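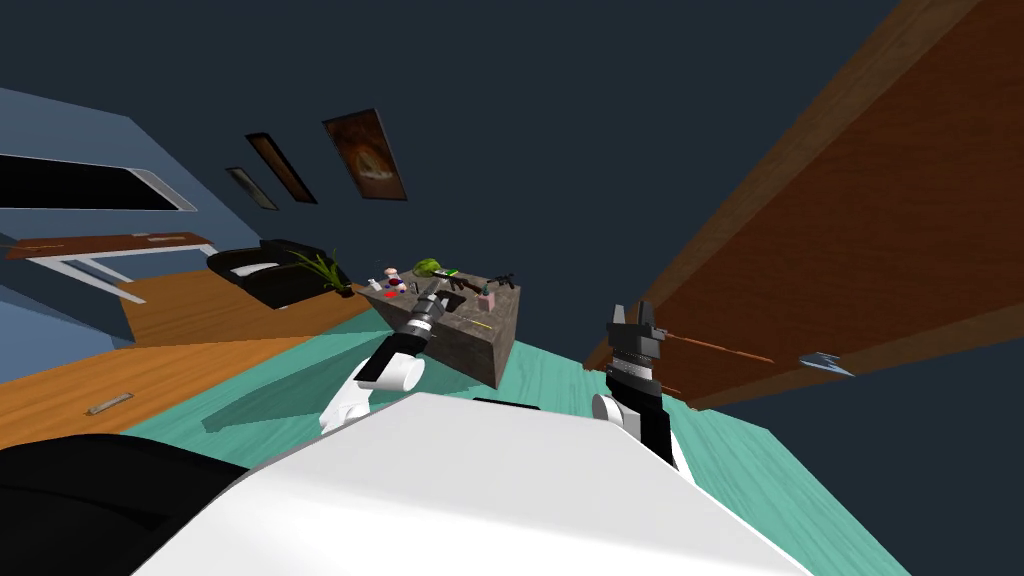

Section 4. Setting up the Drustov height-adjustable table

The Drustov table is supplied by Naster in two cartons and should be assembled on the floor of the room in which it will be used. Allow a clear space on all sides so that the frame can be turned over without being dragged. The table should stand well out in the room, as the one shown does, until all of the steps in this section have been completed.

Before you begin

Check the contents of both cartons against the packing list. The table weighs nearly 102 kg when fully assembled and must be lifted by at least two people. The supply must be 240 V.

Assembly

1. Lay the top face down on the cardboard from the larger carton.
2. Place the frame on the top and line up the holes. Fit all the screws loosely before tightening any of them.
3. Attach the feet. The longer side of each foot faces the front edge.
4. Connect the Vi handset to the middle socket on the control box. The plug clicks when it is fully home.
5. Turn the table upright and adjust the feet until the top is level.
6. Plug in the mains lead and hold the down key until the top stops moving. The display will show 216.

Note: If the display shows any other figure, unplug the table, wait one minute and repeat step 6.

Caution: Do not sit or stand on the table. Keep hands and cables away from the legs while the top is moving - the motors do not stop at once when a key is released.

Care

Tighten all screws again after the first month of use. The motors should be inspected after 4000 movements. Spare parts are ordered from the Clitby depot, quoting the number on the underside of the frame.

Section revised 4/13/23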